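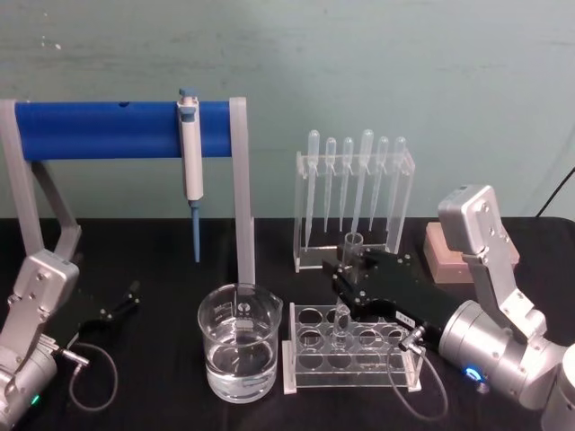 Explore Notifications Bookmarks Lists Profile
Benches > Small labs > Thread
Last updated 22/08/2026

I promised to write how I keep the wet corner of our teaching lab at Sesdale. I am not an expert, only the person who cares most about it. Short thread.

The table is black on top and the wall is pale green. I like this very much, as clear plastic is easier to find in front of a plain colour.

1/ The pipette hangs on the blue bar of its stand, always with the tip end down. Please do not lay it on its side with liquid in it. In July we sent one to Fostard for repair and it cost us 23 dollars plus postage.

2/ Take off the used tip before you hang it back. The pale blue shaft should be bare.
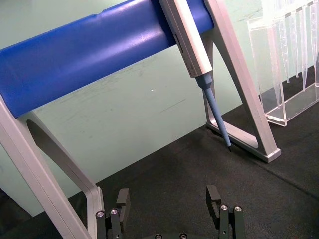
3/ Transfer pipettes go in the clear acrylic rack, bulb up. It holds six in one row. Before, they were living in a drawer with the rubber bands, and I was washing them two times to be sure.

They are not all the same length, and I stopped to worry about it. Students at first wanted to sort them by size - I said leave it.
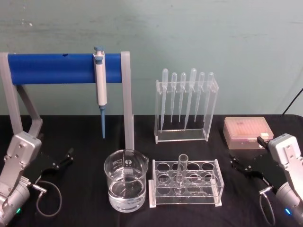
What matters more is the distance. I keep the rack toward the back and the beaker nearer to me, so my sleeve does not travel over the bulbs.

4/ The beaker is for rinse water. Two-thirds is enough. If you fill it to the spout, you will carry it like a full cup of tea, and the bench gets the rest.
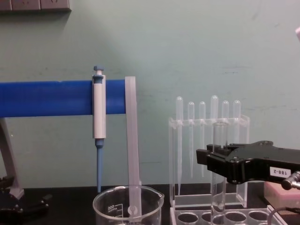 5/ Labels. I still have none on the stand. Lemaire sells a roll of 700 and I need maybe 4, so if someone in Room 808 wants to share a roll, please write me.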